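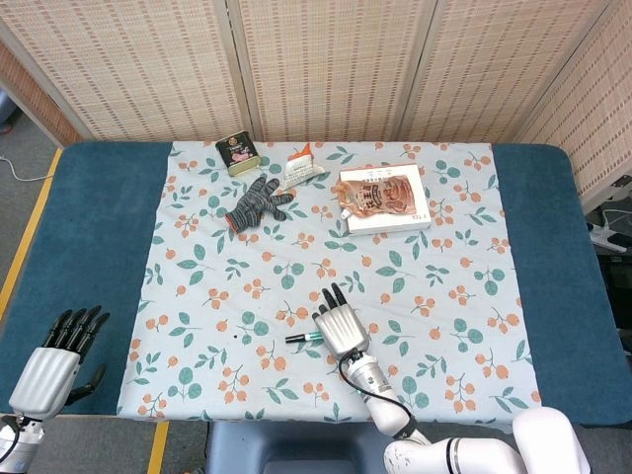
Kadbridge Tabletop Set: Recording Rules and Data Card

Version note: 23 September 2023. Replaces the earlier rules sheet.

What is in the set

Kadbridge contains 567 recorded episodes of tabletop handling by a two-armed robot with fingered hands. Objects are ordinary household and workshop items: cans, pouches, boxes, pens, gloves. Each episode has head camera video, joint positions for both arms and hands, and a one-line text instruction.

The set was recorded at the Stulside lab. The file layout follows the Kito format, version 2, so existing Kito loaders should read it without changes.

Table setup

1. Lay the cloth across the middle of the padded top. Leave the top bare on both sides. The printed leaf-and-berry cloth is one of 4 covers in rotation; write its code in the episode header.
2. Put objects on the cloth only. The bare bands are for resting a hand that is not in use.
3. Mix stiff and soft items. A can, a pouch on top of a flat box and a work glove make a good layout. Two boxes and nothing else do not.
4. Spread gloves flat before the episode starts. Folded gloves go under a separate task code.
5. Keep the folding screen behind the table. If a panel is moved, start a new session number.
6. Labels in any language are fine. Do not cover or remove them.

Operator rules

Stay outside the yellow floor tape while the arms are powered. This applies to short fixes too, such as a pen that has rolled. Stop the arms, step in, step out, start again.

Check the wrist cable before each session. It needs enough slack for a full turn of the wrist and must not drag over the objects.

One person drives and one person holds the stop button. They may swap between episodes – never during one.

What to keep and what to discard

Keep failed grasps. Mark them "fail" and leave the full length in place. Discard an episode only if a camera stream is missing, a person enters the taped area, or the joint log has a gap longer than nine frames.

Do not trim the start. The still period before the first motion is used for calibration checks.

Known problems

Thin sachets are under-represented. Clear or partly clear pouches have less reliable outlines than cans, and roughly a third of them were labeled again by hand. Thumb position was logged with the wrong sign in the first two sessions; the fix is in the Phetsri scripts folder and has to be run once after download.

Planned changes

More cloths and a second table height are due in November. Episode numbers already issued will stay the same.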